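The Stelside Reading Order, Books and Box Set: Is It Worth the Money?

Finished the last one at 2 in the morning with a blanket over my head so the lamp wouldn't wake anybody. So this review is going up fast before I forget everything. Sorry for typos.

What I'm reviewing: the Stelside box set by Teun Postma. Five paperbacks, slipcase, a fold-out map, and a little reading guide booklet from the publisher, Dernix. Western series, set in a made-up county up near the Wyoming line. I bought mine in September from the Dernix site. Paid for it myself. No free copies here, never had one offered.

Short version for people in a hurry: good books, cheap box, read them in the order they came out and NOT in the order printed on the spines. More on that.

Who is Postma

Grew up in a Dutch farming family in Montana, worked for a feed company, then did years of small-town newspaper work before the first novel. You can tell. Everybody in these books knows what hay costs. The booklet has a two page bio, mostly about his grandfather's dairy cows, and one photo of him squinting next to a fence. I wanted more on how he came to write the things and there's almost nothing. One line about the first book being turned down a lot. How many times? By who? Doesn't say.

He also wrote a standalone called Timmermans that isn't in the box. It should be. I'll get to that too.

The order problem

OK so. The spines are numbered by when the story happens. Publication order is different, and the numbering is going to wreck it for new readers.

Publication order:

Stelside
The Winter Scales
Cold Forks
A Fence for Harlan Bell
The Assessor

Order on the spines:

A Fence for Harlan Bell
Stelside
The Winter Scales
The Assessor
Cold Forks

See the issue? Harlan Bell is a prequel. It's a slow, sad book about a man you're supposed to already know as a mean old drunk. If you've read Stelside first, every nice thing he does hurts. If you start with it he's just some guy building a fence for a hundred pages. My sister started there, on the box's advice, and quit. Can't blame her.

And putting The Assessor before Cold Forks gives away who bought the water rights. On page one! First sentence practically. I don't know what Dernix was thinking. The booklet says the "author's preferred sequence" is the story one and maybe it is. Authors are wrong sometimes.

The books, quickly

Stelside. The first and still the one to hand people. A surveyor comes to town to settle a boundary between two ranches and finds out the old survey was faked. That's it, that's the plot. No gunfight until very late and it's over in a paragraph. Lean, dry, funny in places. The hotel keeper, Mrs. Aldous, gets all the best lines. Read it in two evenings.

The Winter Scales. Cattle buyer with a crooked scale, bad blizzard, a murder that may not be one. The middle drags. There's a long stretch where they're all stuck in the depot and he tells you what every one of them had for breakfast. But the blizzard itself, wow. I was cold reading it. The chapter with the two brothers and the rope is the best thing in the set, I went back and read it again right away.

Cold Forks. Everybody's favorite online, not mine. It's the big one, longest by a mile, about a dam that may or may not get built. Lots of courtroom. Postma loves a courtroom. If you like that kind of thing you'll be happy, I skimmed some of the testimony. The ending is strong though and I did not see the judge's decision coming.

A Fence for Harlan Bell. Already said. Gorgeous if you read it fourth. Shortest in the box. The wife, Ottilie, is hardly in the other books at all and here she runs the whole thing, and I wish he'd given her another novel.

The Assessor. The last one so far. A tax man, an actual tax man, rides around putting a value on people's places. Sounds terrible. It's great. Each chapter is a different house and a different family and you slowly work out he's been to all of them before under another name. A bit neat at the end, ties up a few things I'd have left alone. Still read the last third in one go, hence the blanket.

How he writes

Plain. Short sentences, not much scenery unless somebody has to cross it. People looking for quick draws and saloon brawls should go elsewhere, these are closer to mysteries with horses. Violence is mostly off to the side. Some rough language, one bad scene with a mule in Cold Forks that I'd warn animal people about. Nothing I'd keep from a teenager who reads.

Women do a lot more in these than in most of the old paperbacks I grew up on. Native characters, less good. There's a Crow scout in the first book who gets three scenes and no home life, and it sticks out because everyone else gets so much. He does better by The Assessor. Worth knowing going in.

Dialogue has no quote marks in the first two books and then has them from Cold Forks on. No explanation. You get used to it both ways but switching back and forth in spine order would drive me nuts, which is yet another reason.

The box itself

Thin. Slipcase is light cardboard and one corner was crushed when it came. Dernix did send a replacement slipcase, to be fair, took a while, no fuss. The books fit so tight that pulling one out drags its neighbor along. Glue on my copy of The Winter Scales is already cracking at the blizzard chapter, ok maybe that one's on me for reading it twice.

Paper is grayish and a bit rough, print is small but clear. Cold Forks has the smallest type because they had to cram it in. If your eyes are bad get that one as an ebook.

Covers are nice! Each one has a strip of the same hill at a different season and they line up on the shelf. In spine order only, of course. I have mine in the right order and the hill looks like it's had an earthquake.

The map is good, I used it all the time. Shows the ranches, the forks, the depot, the old and new boundary lines. Folded too many ways and will split. I keep mine flat under a stack of cookbooks.

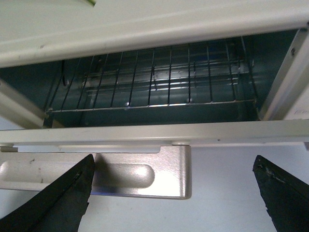

The booklet and the Stunarum edition

The booklet is thin stuff. Bio, a family tree with a huge spoiler in it (do not look at the Bell branch before you read book two), and a sort of essay on the real land surveys of the period that I liked a lot and wanted to be longer. Then ads for other Dernix books. So, not a reason to buy.

There's another way to get these. Stunarum, the small press that had the first two books before Dernix picked up the series, did hardcovers and you still see them used. Bigger type, sewn, no map. I've got their Stelside from a library sale and it's the nicer object by far. The text is slightly different also, the Stunarum one has a short chapter about the surveyor's mother that's gone from the new printing. I don't miss it, but a completist will want to know it exists. They never did the other three as far as I can tell.

And Timmermans. It's set in the same county, decades later, follows a grain elevator family, and Mrs. Aldous turns up in it as a very old lady telling lies about the whole surveyor business. It changes how you see the first book. Leaving it out of a set that's sold as "the complete Stelside" is cheeky. Different rights maybe, I don't know. Buy it separate, read it dead last.

Good

Stories, all five of them, even the draggy one
Mrs. Aldous
The map
Covers
Cheaper than getting them one by one

Not so good

Numbering on the spines
Spoiler in the family tree
Flimsy case, tight fit
Tiny type in Cold Forks
No Timmermans

Should you buy it

If you already know you like a slow western, yes. Throw the booklet in a drawer till you're done. If you've never read Postma, get Stelside by itself, used, cheap, and see. If Mrs. Aldous doesn't make you laugh by the time the surveyor's asked for his second towel then the rest isn't for you and you've saved some money.

Rating: the books get a high mark from me, the box gets a low one, call it somewhere in the upper middle and leave it there.

Edit: a couple people asked about audio. There is one for the first book, read by a man who does Mrs. Aldous in a squeaky voice. I lasted a chapter. None of the others that I could find.

Edit again: yes I spelled Ottilie wrong in the first version of this, fixed. And no I don't know if there's a sixth book comming. The booklet says he's "at work on new material" and that could be anything.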